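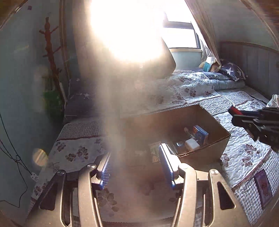

The Bed You Can Make in Two Minutes

And why the quilt is doing all the work

412 shares | 17 comments

November, seven in the morning, low sun, one sock on. This is when most of us decide about the bed. Make it or shut the door on it.

I was a door shutter for years. Then I moved in to a room with a window right by the bed and pale walls that show everything, and the bed stopped being something I could ignore. It's half the room! So I gave it a month.

Start with the quilt. Ours is pale blue and white with mauve and grey flowers, gingham bands, a brownish lace trim. Fussy, yes. My mother-in-law's taste more than mine. But a busy print hides a bad job. Lumps, dog hair, the corner you didn't pull straight. Plain white covers are for hotels and people with an iron.

One pull from the foot, one from the side. Done. If it hangs lower on the left, it hangs lower on the left.

Next the blanket, and I've changed my mind on this one twice. Folded square at the foot looks nice and slides off by noon. Now I fold it long, roll it into a fat bundle and lay it across the mattress below the pillows. A blue one, in our case. It stays put and at night it's right where your hands are.

Pillows. Two navy ones with white stars, bought for a kid's room and never delivered. One against the headboard, the other propped against the wall like it's waiting for a bus. A small teal and cream cushion for company. That's the limit. I once stayed at Stillstead, a guesthouse upstate, where the bed had 10 cushions and no chair to put them on. Slept next to the pile.

Do the covers match? Not really. Navy and mauve shouldnt get along and they do, mostly becuase there's blue in everything else. Grey-blue panels in the headboard, pale blue-grey on the wall. Pick one color and let it repeat.

Where the clothes go matters more than you'd think. Ours go on a coat rack shaped like a branch, knobbly, short pegs like twigs. I looked at a steel one from Bikach for $135 and a very handsome oak one from Allis for $200, and kept the branch. Robes on top, bags lower down. Nothing on the bed, that's the rule. The rule gets broken by Thursday-type tiredness on any day of the week. A cloth here, a kid's picture card there. Fine. Leave them till evening.

Curtain last. Light beige, pulled back partway, sun straight in. Morning light is rude about dust but it does wonders for an old quilt.

Then find the other sock.

17 comments | Share this story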